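jasdale-bin README

Jasdale is a set of 2,974 pictures of hand tools and household odds and ends lying at the bottom of a metal bin. If you hoped for kittens, Hasora has a lovely set.

What's in it

Scrapers, putty knives and the sort of thing that collects in a kitchen drawer after a house has been painted twice. There are 89 kinds of item, named in items.txt by Terence Bramwell, who has firm views on what counts as a spatula. Please don't open an issue about it. 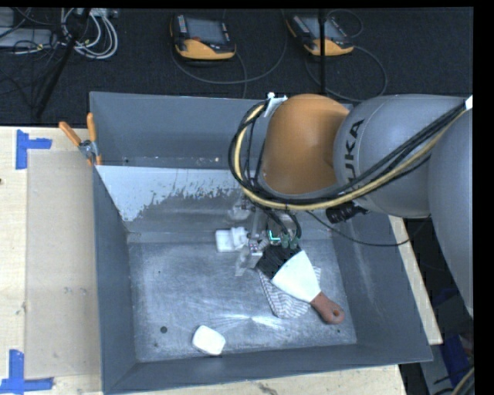
Labels follow the handle. A tool's direction runs from the tip of the handle to the working end, and a hanging hole counts as part of the handle. Scratches on the bin floor get no label, however much they look like wire.

Known problems

Pale blades on a scuffed floor are hard to outline. More than 200 outlines were redone in November and a few are still bad. Item 5 is listed as "misc flat." We have all agreed to live with it.

Files

Pictures are in bins/, outlines in outlines/. The Watis loader reads both. The Abubakar one reads the pictures and ignores the rest.

Fixes go to Terence, preferably not on a Friday.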